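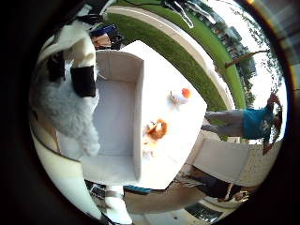 Vorkside soft gripper kit, trial unit – outdoor inspection
Checked by: Jamie Cropper
Date: Sunday, July 13, 2025

Cable strain relief: OK
Emergency stop, 2 tests: OK
Finger mounting screws: OK, tightened again after 30 minutes
Finger cover: see comment

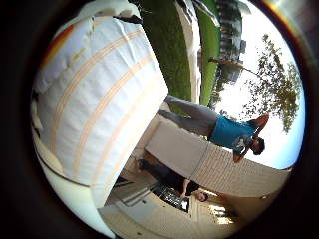
Finger cover, creased fabric-like surface

Comment: creases are permitted by the manual, open seams are not. Please inspect again after 8 hours of use.
Spare cover: missing from kit, asked Wieczorek to send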